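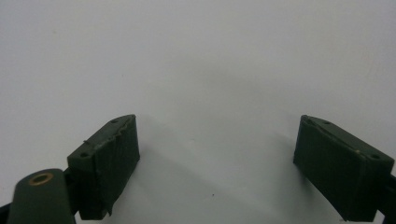 Handout 4: What we saw at the Drekard open day, and what I want you to take from it

Okay, so! Most of you made it to the Drekard open day, a few of you didn't, and a couple of you left before the good part (the last demo, I'm looking at the back row). These notes are for all of you. They follow the order of the visit more or less, with extra bits where I ran out of time to explain things on the floor because Baldur was already waving us on to the next bench.

Read them before the next lab. I'm going to assume you have.

The hand-held gripper

We started at the hand-held bench. You'll remember the tool: two fingers, a camera looking down between them, and a grip you squeeze to open and close the whole thing. You carry it around yourself and do the job, and the camera keeps a record of what the fingers did. Later on that record is used to teach an arm to do the same job with the same kind of fingers.

The view at the top of this handout is what the camera gets with the fingers apart over a plain white surface, and I want you to get used to it. It feels strange at first. The fingers come in from the two bottom corners, all you have in the middle is the gap, and you have to learn to think of that gap as the place where everything happens. Ifeanyi Bako, who ran this bench, made each of us hold the tool over a blank surface for a bit before he let us near any objects. I thought that was overkill. Then I tried to pick up a bottle cap and missed it by a mile, so fair enough.

A few things worth knowing about the fingers themselves:

The inner faces are ridged. Those up-and-down grooves on the pads are where the object gets held. A smooth hard pad is fine for a cardboard box and miserable for anything slick. We tried both kinds on the same plastic cup, and the smooth ones let it slide straight out.

There are small holes in the top of each pad. Somebody asked me about these on the way home and I gave a lazy answer, so let me just say: when you see holes in a part like this, ask the person who drew it. Could be for fasteners, could be for lining things up, could be left over from an older version. Don't guess in your lab report. I've read those guesses.

The brass-colored ring on the linkage is a bushing, and it marks a pivot. If a pivot gets sloppy, the finger tip wanders, and the tip is a lot farther out than the pivot, so a tiny bit of slop at one end becomes a lot of slop at the other. We did this sum in February. Go find it.

Pads wear. Look at the pale scuffed rims along the top edges, and at the rough, chipped edge on the left one. You want to be looking for that sort of thing before every session. A ragged edge can catch on thin stuff like paper or a plastic bag, and it also changes how the finger looks to the camera. Ifeanyi keeps a little card by the bench and writes down the state of both pads before he starts. I'd like us to do the same, and yes, I'll be checking the cards.

Shadows

I could have talked about this for an hour. The fingers throw a soft shadow onto whatever is under them, and on white you notice it right away. It's darker close in under the left pad and then fades off. The camera doesn't know it's a shadow! All it has is some pixels that are darker than other pixels. Early on, a lot of people write code that says "dark means object," and then their robot tries very hard to pick up its own shadow. (Mine did. Years ago, at Gotton, in front of visitors.)

Specks, too. There's one tiny dark speck on the white between the fingers in that view. You and I ignore it without thinking. A bad threshold will not. So when we get to the image part of the course, I'm going to hand you pictures with nothing to grab in them and ask what your program found, and the right answer is going to be nothing at all.

The cup demo

Second bench. The arm had to pick up a paper cup and put it down inside a taped square. It did this 23 times while we stood there, and dropped the cup 3 times. I wrote both numbers down because I want you to have them for problem 2 below.

What I liked is that Baldur Bergmann didn't hide the drops. After each one he stopped the arm, pulled up the recording on the side screen, and let us argue about it. On the first drop the cup was already leaning when the fingers closed. The second one looked to me like the fingers closed too early. With the third we never agreed, and I still think it was the lip of the cup, and Baldur still thinks I'm wrong.

Please notice how he did that. Stop, look at the record, say what you see, and only then say why. When your own arm drops something in lab, you'll want to change four settings at once and run it again. Change one.

The sorting line

This was the big noisy one, set up by the people from Suksawat, and it's the one everybody filmed. Small boxes come down a belt, a camera up high finds them, and an arm moves them into one of two bins. It's quick and it looks great. It's also, in a way, the easier problem: the belt is always the same, the boxes are always the same, the light never changes. I asked what happens with a squashed box and the answer was "it goes to the end and a person gets it," which I thought was a perfectly good answer. Plenty of working automation has a person at the end of it.

Compare that with the hand-held tool, where the whole idea is that someone walks around doing ordinary jobs in ordinary light. That's messier, with more kinds of mistakes in it. You should be able to write a paragraph on the difference without looking at this page.

Try-it table

I hope you all had a go. For those who didn't, you held the gripper and moved wooden blocks from one tray to the other while watching only the screen, no peeking at your hands. Most of us were terrible for the first few blocks and then weirdly okay. The trick (I got it from a kid who was a lot better than me) is to go down slowly with the fingers wide open, and get the block in the center of the gap before you squeeze anything. If you close while you're still moving sideways, you just shove the block away.

That's worth writing down as steps, and we'll use them in lab:

1. Check the pads and fill in the card.
2. Hold the tool over a clear spot with the fingers fully open and check that you can see both of them on the screen.
3. Move over the object, still open, still high.
4. Come down. Stop. Center it.
5. Close gently until the object stops shifting.
6. Lift straight up before you go anywhere else.

Problems for next time

Problem 1. Sketch the camera view with the fingers open. Mark where an object should be just before you close, and shade where you'd expect a shadow if the light comes from above.

Problem 2. Using the cup demo numbers, work out the success rate. Then tell me how much you'd trust it, and what you'd want to change about the test before you put it in a brochure.

Problem 3. Pick any object in your kitchen that you think the ridged pads would do badly with. Bring it. (Nothing alive, nothing frozen, no eggs unless they're boiled.)

Problem 4. Half a page: belt sorting against hand-held recording. Where does the hard part sit in each one?

Reading: the Irance notes on grippers, the first two sections only. The third has a mistake in the friction example and I haven't gotten around to fixing it.

If you missed the visit, come see me and I'll show you my videos, which are shaky but have sound. And if anyone picked up a gray notebook at the try-it table, it's mine and I'd really like it back.

Handout last changed 2023-07-19 | Questions: see me after class or leave a note at the lab desk | Copyright the course instructor, fine to copy for class use | Back to top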